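洗衣房与叠衣台 图集

Osness 公寓的公共洗衣房在三月里重新整理了一遍,换了叠衣台,添了洗衣篮,墙上的挂钩也重新排过。这一页把整理后的情况按区域放在一起,每处附一两句说明,给新搬进来的住户看,也给一直问“篮子到底放哪儿”的老住户看。

入口和登记板

登记板挂在门内右手边,写房号和开始时间就行,不用写名字。洗完请自己划掉。笔用绳子拴着,前一支不见了。

入口的地垫每周换洗一次。雨天鞋底有泥的,请先在外面的格栅上蹭干净。

洗衣机和烘干机

洗衣机一次洗一桶,毛毯和厚窗帘请用靠里的大机器。深色的新衣服第一次洗请单独放,去年有人把新买的红围巾和全家的白衬衫一起洗了,后面两个用机器的人也跟着遭殃。

烘干机的滤网每次用完都要清。滤网盒上贴了 Broren 的保养提示,字小,大意是绒毛积厚了烘干时间会变长。烘毛巾选中温,烘到78分钟自动停,想提前取出来的按一下门边的按钮。

叠衣台和洗衣篮

原来的折叠桌桌腿不稳,已经搬走。现在用的是浅色木面的桌子,四角是圆的,抱着一堆床单转身时不容易磕到腰。白色塑料篮四面带网孔,边上有提手孔,可以直接放在桌上,边叠边往里装。
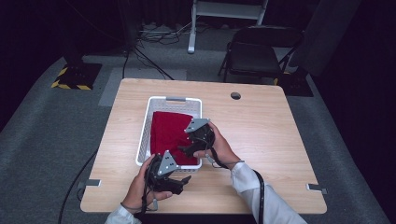 Natália Rusnák 看完这一组后留言说,深色的东西叠好放进浅色篮子很好认,她家三个孩子的衣服就是按颜色分篮的,不过她希望篮子再深一点,冬天的厚毛巾叠起来两三条就到顶了。她还问能不能在桌边加一块小板子放手机和钥匙,不然总是压在衣服下面找不着。

加板子的事可以考虑,先看桌边能不能上夹子,不想在木面上打孔。深篮子暂时没有,毛巾多的住户请分两篮装。

叠法

大件先对折,再折三折,折口朝里,装篮时折口统一朝一个方向。浴巾和薄毯按篮子的宽度折,放进去平平的一层,上面还能再压小件。

袜子和内衣不要直接散放在篮底,容易从网孔里露出来,拿一条枕巾垫着就好。衬衫叠完放最上面。

篮子的存放

篮子用完叠放在 Erdem 架子的最下层,提手孔朝外。架子中层放洗衣液和衣物夹,上层空着,轻的东西可以临时搁一下。公用篮一共20个,借回房间请在当天晚上九点前还回来。

篮子脏了用温水冲,网孔里的绒毛拿旧牙刷刷。不要用钢丝球,塑料会起毛,之后勾毛衣。

晾衣杆

不能烘的衣服挂在靠窗的杆上。羊毛衫请平铺在晾网上,不要用衣架,肩膀会顶出两个包。杆子的长度几乎够挂两家人一次的量,周末上午最挤,赶时间的可以换到傍晚。

失物角

没人认领的衣物放在门后的布袋里,袋子是 Rekiveo 二手铺送的。每月月底清一次,清之前会在登记板上写一行。眼下里面有一只灰手套、一条儿童围裙和一个枕套。

枕套上绣着字母 M,是谁的请来拿。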